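Introduction to Philately, Unit 4
First day covers, cancellations and the life of a commemorative issue
Handout for participants. Prepared by Kamran Asadi, revised by Fereshteh Soltani

Please read sections 4.1 to 4.3 before the meeting. Section 4.4 we will do together, and you need a ruler and a magnifier for it.

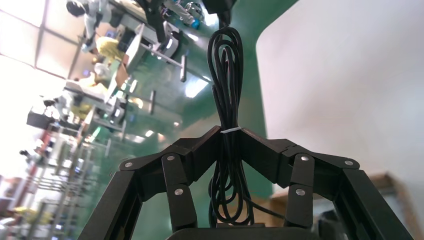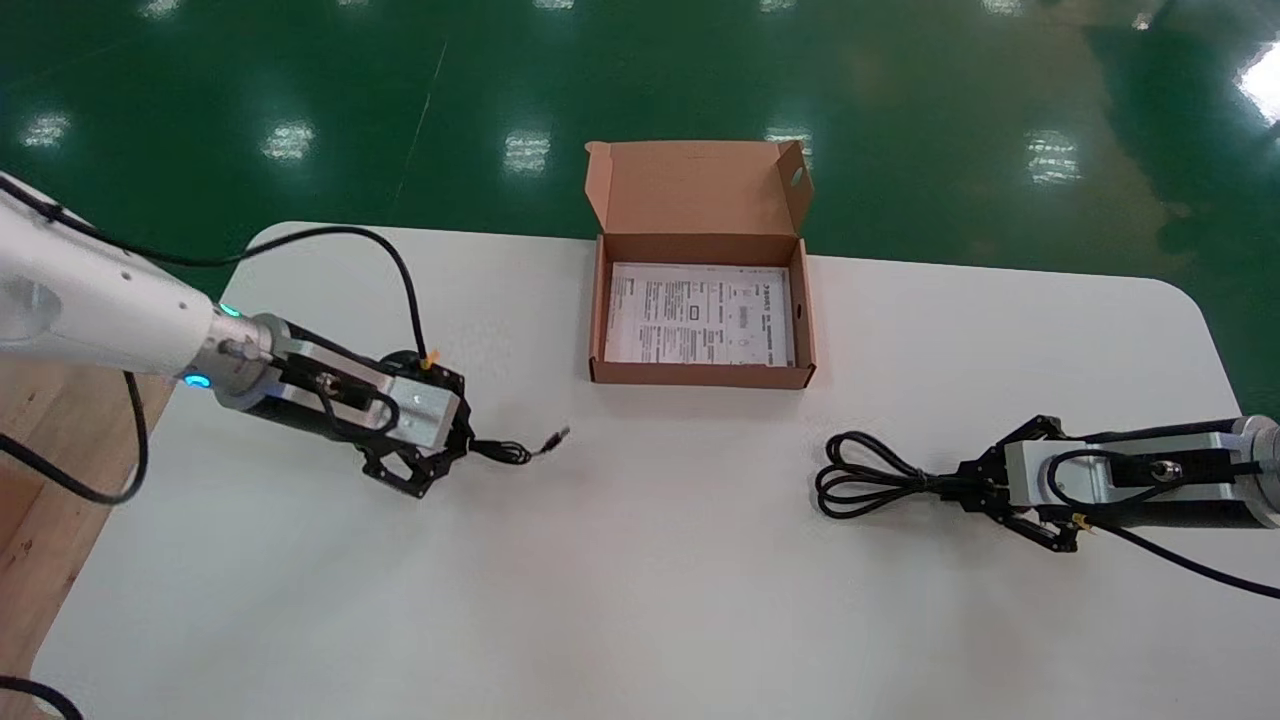

4.1 What we call a commemorative

A definitive stamp is printed again and again, for years, to pay the ordinary postage. A commemorative stamp is issued for one occasion: an anniversary, a meeting, a person, a bridge. It is normally printed once, in a quantity which is announced before the day of issue. When the stock is sold, the post office does not go back to the press.

In the last unit some of you asked if a commemorative is always more rare than a definitive. The answer is no. Many commemoratives were bought in full sheets by people who hoped to sell them later, and these sheets still exist in good condition. On the other side, some definitives were all used on letters and thrown away, and a clean copy of them is hard to find.

4.2 The parts of a first day cover

A first day cover has four elements. You should be able to name them and to say who made each one.

The envelope. It may be official (sold by the post office) or private (made by a dealer or a club).
The cachet. This is the printed or drawn design, usually on the left side of the envelope.
The stamp or stamps.
The cancellation. It must carry the date of the first day. If the date is one day later, we have a nice cover but we do not have a first day cover.

Pay attention that the cachet has no postal function. A cover without cachet is complete from the postal point of view, and older covers very often have none.

Example for discussion. The Lidley club made a private cover for its exhibition in July. The club printed 1,000 envelopes, but only 40 of them received the special cancellation, and the others were canceled with the normal date stamp of the Voner office. All have the same cachet. In the Katayama catalog they are listed under one number, with a short note. Do you agree with this? Write three or four sentences and bring them with you.

4.3 Print quantity and survival

The print quantity tells us how many copies left the printer. It does not tell us how many we can find today. Between these two numbers there are the copies used on mail, the copies damaged by water or bad albums, and the remainders which the post office destroyed.

Let us take the Flendis local sheet. The printed quantity was 2,000. Members of our study group have written down every copy they saw at sales, and until now the list has 17 entries. It would be a mistake to say that only these survive. The list shows what was offered and what we noticed, nothing more. A collector who never sells is not in the list.

For your own notes please keep these words separate: printed, issued, sold, recorded. Dealers mix them, and sometimes also the catalogs.

4.4 Exercise: reading a cancellation

Take one cover from your folder. Work slowly and write the answers in pencil.

Measure the diameter of the postmark in millimeters.
Copy all the letters exactly, also the broken ones. If you cannot read a letter, put a dot.
Look if the ink goes from the stamp to the envelope without a break. When the line jumps at the edge of the stamp, the stamp was perhaps moved or replaced.
Compare the date with the date of issue in the catalog.

Do not remove the stamp from the cover for this exercise, and do not touch the gum of the mint copies in the folder.

Written answers are to be given to Fereshteh Soltani until 24/11/2022. Unit 5 is about perforation and you will need the gauge again.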